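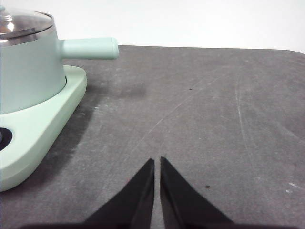
Rededcombe Breakfast Diaries, README

Last touched 8/16/21. Text only, one CSV plus a folder of notes.

What it is

Breakfast diaries from households in Rededcombe and Grelby. People wrote down what they ate, when, who cooked it, in their own words. More than 2000 entries. Collected in June, typed up after. Mostly English, a bit of French and Darija left as written.

Files

entries.csv - one row per breakfast
homes.csv - one row per household, no names, no streets
foods.txt - the word list, very rough
notes/ - scans of the odd pages that wouldn't type up nicely

Columns in entries.csv

id
home
day (counted from that home's first page, so 1, 2, 3)
time (24h, blank if not given)
text (as written, spelling untouched)
foods (tags, split by semicolon)
cook (self / other / shop / none)
flag (see below)

Time is whatever they put down. "Before the bus" goes in text and time stays blank. Please don't guess it.

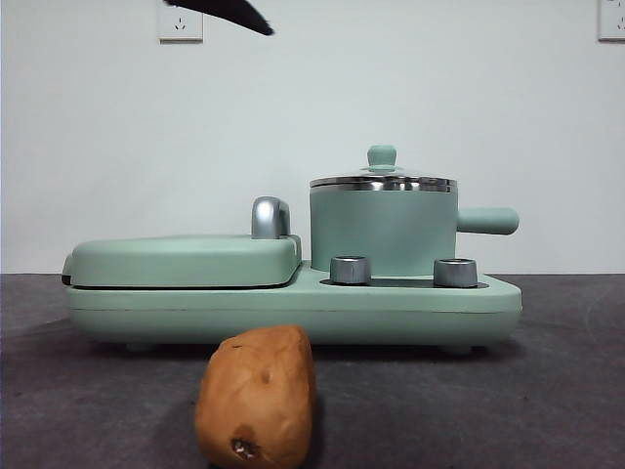 Worktop and sockets.

Tagging

Done by hand by Sherif Tahiri, then the first 600 rows done again by Houda Zerouali without seeing his. They disagreed mostly over porridge vs. oats, and whether tea is a food. Tea is tagged. Coffee too. Water isn't, unless it's the only thing.

Eggs got split (fried, boiled, scrambled, other) quite late on. Rows under id 1000 were redone for that but I wouldnt swear to every one. If it just says "egg" it's other.

"Toast" covers anything bread that's been heated. Muffins, bagels, the lot. Crumpets are seperate because Grelby people minded.

Flags

0 fine
1 page hard to read
2 written up days later, going by the ink or because they said so
3 skipped breakfast

Flag 3 rows are real rows. Keep them in or your averages come out silly.

Known problems

Weekends thin. Tulledance households stopped early and are kept in a separate file, tulledance_part.csv, with 300 rows and no cook column.
Home 14 changed hands halfway, two handwritings.
Amounts all over the place. Spoons, handfuls, "the usual".
foods.txt has duplicates with capital letters. Lowercase it first.

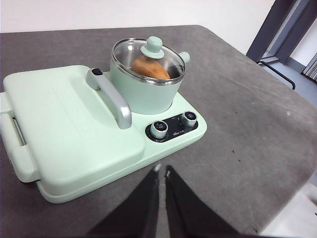 Houda Zerouali asks that anyone counting skipped meals leave out the Abou Zeid homes, as several were fasting that week and a blank page there means something different. She'd also like "cook" read as who stood at the hob, never who paid. Both fair, both going in the next version as proper columns.

Using it

Free for teaching and research. Don't try to work out who anyone is. Quote short bits only, a line or two.

To do

merge the Tulledance file
split flag 2
check the French accents in notes/, some came out as question marks

Mistakes to Sherif please, with the row id.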